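Numell: towel folding on a secondhand arm

README, last edited 6 January 2018

Numell is a set of towel-folding attempts recorded in a shared workshop. Other folding write-ups, Teleck's included, report the good runs. We kept everything, so expect a lot of bad ones.

The set has 100 attempts, 20 of them held back for testing. Each has a depth-colored view from above, joint positions and a one-word result. Labels were typed by hand and 8 are disputed; see notes.txt.

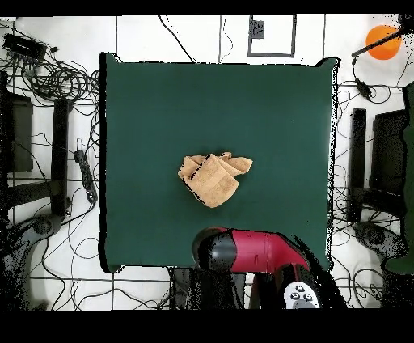
Tan towel on the green cloth, arm at the near side. Speckle is missing depth.

Known problems

Depth breaks up along the table border and near the arm. The smoothing script hides this — it does not fix it, and we would leave it off.

Results were scored by the same people who wrote the controller. Treat any success rate with suspicion, ours too.

Version 2 dropped the November runs, whose clocks had drifted. Nothing has been tried on another table or another cloth.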